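Workshop notebook – sanding and recoating the sprung floor, small studio
Dec 16, 2018

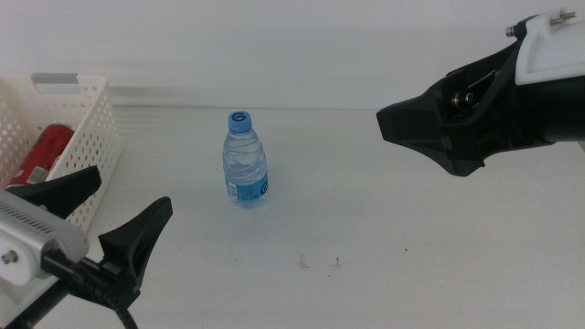

Notebook 4, p. 58

Started early this morning while the building was still quiet, and what a difference it makes to have the radiators off overnight! Back in October we tried to coat with the heat running and the finish skinned over before Sayaka had even reached the mirrors, so you could see every place where the applicator stopped and started. I have been looking at those lap marks for weeks and I won't be sorry to say goodbye to them.

Salma and I did the screening between us. She took the machine and I went round the edges on my knees with the hand block, which I still enjoy for the first half hour and then not so much. We used the 200 grit screen on the whole floor except for the strip by the barre, where the old coat had gone gummy and loaded the screen in no time. For that strip we dropped back to something coarser and then came up again. Whoever does this next, please check that strip before you pick your grit. I think it's rosin, years of it, worked in along the line where the pointe class stands, and the cleaner we normally mop with doesn't touch it. Torquil swears by a second pass with a barely damp cloth and a change of water, and I have to say he was right about that.

Vacuumed twice, tacked once. Then I switched off the overheads and laid the work lamp down on the floor so the light came in low, and found a whole lot of dust still sitting in the board seams near the piano door (the brush head doesn't get down in there, use the crevice tool). Vacuumed that end again.

The finish is the Makivlow water-based matte, same as the front studio. Pui-shan asked whether we ought to have gone with the satin from Zelitby this time, and we had a good long talk about it over lunch. The satin cleans up more easily and I do like the look of it, but the contemporary people work barefoot and in socks both, and they told us very plainly after the test panel that socks on satin felt too quick for them. The matte has a bit more hold. I've left the test panel behind the door of the tool room with both halves labeled, so anyone who wants to try it in their own shoes is welcome to.

First coat went down very nicely. Salma poured, I pulled, and we kept a wet edge all the way down to the far wall – lovely to watch when it goes right. Second coat after 3 hours and 30 minutes by the wall clock. Thermometer read 21 C at floor level both times I looked.

One thing I'm not happy with: there's a soft spot about a stride in from the emergency exit. It doesn't creak, but it gives more than its neighbors when I put my heel down. I suspect one of the foam pads under the sleepers has shifted or gone flat. Ximeng has the drawings from when Lo Presti put the subfloor in, so I've asked her to dig them out and see where the pads fall before we go lifting any boards.

Still to do: no street shoes and no piano on it until the coat is properly hard. Portable barres stay in the hallway, with new rubber feet on before they come back in (the old ones leave black crescents). Atitz vinyl stays rolled on its tube, standing clear of the radiator. Salma is making the door sign.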